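Members' Area > Talks and Lectures > Speaker Notes

Satire and the Complaint: Handling Reader Objections to Political Humor

Speaker notes, afternoon session
Speaker: Nigel Kettle, Standards Editor, the Drakbridge Lantern
Session chair: Kieran Sowerby

Shared 53 times | 3 comments

Opening (keep to 5 minutes)

Thank the chair and the Horrocks Room staff. Confirm that the handout is at the back and that questions will be taken at the end.

The Lantern has published political satire in Drakbridge since it was a folded sheet left in the public library. It now has a website, a monthly print edition and a complaints procedure. The procedure is the subject of this talk.

I was appointed to write that procedure after an article on the town council's parking policy drew more letters than the paper was able to answer. Several of the letters were reasonable. A number came from readers who believed the article to be a news report and had acted on it, including one household that moved its car to a neighboring village. The editors had no agreed way to reply, and three members of the staff sent three different answers to the same reader.

What a complaint is

A complaint, for our purposes, is any message that asks the paper to do something: correct, remove, apologize or explain. A message that merely expresses dislike is correspondence. It is read and filed, and it does not receive a case number.

In the period covered by the handout the paper received 1,694 messages about its satirical content. The audience will want to know how many were complaints under the definition just given. The table on the first page sets this out by month. Draw attention to September, when local party conferences were held and the paper ran a daily column.

Pause for the room to find the page.

The four grounds

We recognize four grounds on which a reader may ask us to act. Each should be explained slowly, with one case.

1. The piece states something false about a real person that a sensible reader would take as fact. Exaggeration is permitted. A made-up quotation is permitted where the piece as a whole is plainly a joke. A made-up conviction, illness or debt is not permitted in any setting. Refer to the withdrawn piece on the harbor inquiry, in which a single sentence about a witness's finances read as ordinary reporting. The sentence was removed and a correction was printed on page 3.

2. The piece aims at a person who holds no public position. Councilors, party officers, columnists and spokesmen may be mocked for what they do in those roles. Their children may not. A private citizen who speaks once at a public meeting has not become a public figure by doing so, however memorable the speech.
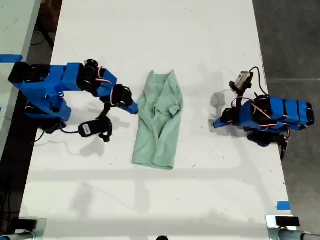

3. The piece is not marked as satire where it appears. In print this was rarely a difficulty, as the section had its own heading and its own typeface. Online, an article is shared without the page around it, and the reader may see only a headline. Every satirical headline now carries a label in the text itself. The writers objected to the label. They argued that a joke announced in advance is a weaker joke, and I accept that this is sometimes the case. The label remains.

4. The piece repeats the abuse it sets out to mock. This is the most difficult ground and the one on which the editors most often disagree. When an extremist group held its rally outside the Venent shopping arcade, two drafts were submitted. The first quoted the group's slogans at length and added a rude remark after each. The second described the group's attempts to find a parking space. We published the second. The first would have given the slogans a wider audience than the rally did.

On bad language

Expect a question. The Lantern does not forbid swearing. It does ask the writer to say what the word is doing. An insult directed at a politician's conduct may stand. An insult directed at a politician's body, accent or family is returned to the writer.

Readers who complain of language alone receive a standard reply, which is printed in the handout. It is short and courteous, and it does not argue. Earlier versions contained a joke. These were discontinued after the jokes generated further complaints.

The procedure itself

A complaint is acknowledged on the day it is read. It is then passed to an editor who did not work on the piece. That editor has 5 working days to recommend one of the following: no action, a clarification, a correction, or removal. The writer is shown the complaint with the reader's name taken out, and may respond in writing. The writer may not reply to the reader directly. We have had to repeat this last rule on several occasions.

Removal is reserved for the first and second grounds. An article that is removed leaves a notice in its place stating the date and the ground. We do not remove an article silently. Readers notice, and the absence then becomes a story of its own — usually a less accurate one than the article.

The Skalwood case

Allow up to 10 minutes if the room is attentive.

The leader of the Skalwood ward residents' party asked us to remove a piece that compared his manifesto to the assembly instructions for a wardrobe. He held that the comparison was defamatory. The reviewing editor found no false statement of fact, a public figure as the subject, a clear label and no repeated abuse. The recommendation was no action.

He was informed in writing. He then read the article aloud at a public meeting as evidence of bias, and was met with laughter. He has asked that we record his view that the laughter was organized. We have recorded it.

The case is useful for one reason. The decision was made on the four grounds, in order, and the file shows it. When he appealed, the second editor was able to follow the reasoning without speaking to the first.

Closing and questions

Invite questions on the four grounds first, then on the procedure. Decline questions on open cases. If asked whether the paper has become more cautious, state that the number of satirical pieces published has not fallen, and refer to the last page of the handout.

Return the microphone to Mr. Sowerby.

Related items
Labeling Satire Online: Notes from the Horrocks Room
Writing About Party Conferences on a Small Budget
When the Council Writes Back
Cartoonists and the Right of Reply
Minutes of the Drakbridge Local Press Forum, September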